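Hand-held grippers for garment work: buy now or wait?
Posted in Equipment and Budgets, July
By Marcelino Trindade
Print this page | E-mail this to a friend

marcelino_t wrote:

Good morning to all. I am new in this section, normally I only read. I must prepare the equipment plan for our small group at Lokside and I would like the opinion of people who already spent the money.

We want to teach arms to fold and sort clothing in ordinary homes. For the arms we have already a quotation and I am not worried. My question is the part before the arms, the hand-held gripper tools which a person carries to record the task. The budget holder gave me space for 4 of them. The two offers on my desk are from Livetti and from Ravn. Livetti is dearer but it comes with spare fingertips and a hard case. Ravn is cheaper and you buy everything separately, even the charger.

My first idea was to buy all four from one maker and finish with it. My colleague says two and two. What would you do?

janaina.leite wrote:

Welcome! Please do not do two and two. We did it in our first year and I am still paying for this decision with my evenings. Different finger width, different mounting, different software, and every new person must learn both. The data from one tool did not sit well beside the data from the other and in the end we used only one half of it. Choose one maker.

Which one, I can not say, I have only tried the Livetti. It is solid but heavy for the wrist after a morning.

Arlindo_A wrote:

I disagree a little with Janaína. If you buy all from one maker and this maker changes the model next winter, you have four tools with no parts. Buy two from one maker now, use them properly, and keep the rest of the money until you know what breaks. Something will break, and in our case it was never the thing we had put in the budget.

Also, where is the line for consumables? You wrote about tools and arms only. Pads, caps, screws, cables, memory cards. I would put this in the plan before the third tool.

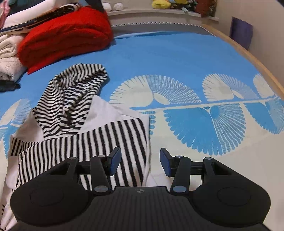 Consumables are the right subject and I am glad that Arlindo opened it, because this is the part where my own first budget failed. I had one line called "spares" and I filled it by feeling. Now I make it from a parts list, and I start the list at the place that touches the work. On a two-fingered tool like the one over the bed there, the two dark blue pads on the inside of the fingertips are my first line, and the pivot caps on the linkage are the second. I order pads by the bag of 50, and I colour the line in the spreadsheet so it can not be cut without a conversation. The big housings I do not stock at all. If a housing cracks, the tool goes back to the maker, and this must be written in the contract with a number of days.
(posted by Kamala M.)

marcelino_t wrote:

Thank you Kamala, this is very useful. I had zero lines for pads, I am a bit ashamed. May I ask how you plan the clothing itself? I had thought we would simply borrow things.

Kamala M. wrote:

Borrowing is fine for a first month. After this I would put a modest amount for it. What I look for is difference: hoods, thin fabric, thick fabric, patterns. A striped garment on a patterned sheet is a good test for any camera system, and plain grey t-shirts on a plain table will give you a very pretty demonstration and not much else. We keep 32 garments in rotation and wash them on Thursday. Second-hand shops are enough, you do not need to pay for new.

ismael_g wrote:

I will be the unpleasant one. Why buy at all? Drotow rents hand-held sets by the month. For a group which is only starting I find it strange to put capital in a tool that will look old before the plan is finished. Rent for a season, return it, and then you know what to ask from Livetti or Ravn.

janaina.leite wrote:

Ismael, I looked at the rental. The monthly price is honest, but the excess for damage is 300 dollars each time, and they decide alone what is damage. With people who are learning, you will pay it. Also the calibration is done by them, so when a unit drifts you send it away and wait.

ismael_g wrote:

This is negotiable. We asked for the excess to be removed for fingertips and pads and they accepted by e-mail the same afternoon. Ask before you say no. But I agree about calibration, this was slow for us too.

Arlindo_A wrote:

Rent two for the first season and buy two after, from the maker that answers the phone. I am serious about the phone. Before you sign, call the support at four in the afternoon with a boring question about a cap or a screw and see how long it takes.

Kamala M. wrote:

Only one caution about "rent first". In many organizations the rental comes from the operating budget and the purchase from the capital budget, and the capital which you do not use this year you do not see again. Marcelino should ask this before he chooses.

marcelino_t wrote:

I asked. It is exactly like Kamala says, the capital money does not move to next year. So I think I will buy two from Ravn now, with a proper line for pads and caps, and put the balance in the second arm, which we needed in any case. Janaína, I keep to one maker as you said! The contract from Ravn has no repair time written in it, I have sent it back to them with this question. When I have the answer I will write it in this thread.

janaina.leite wrote:

Good. Ask them also if the charger fits both the old and the new battery. Ours did not.

Last updated: Thursday, 4:10 pm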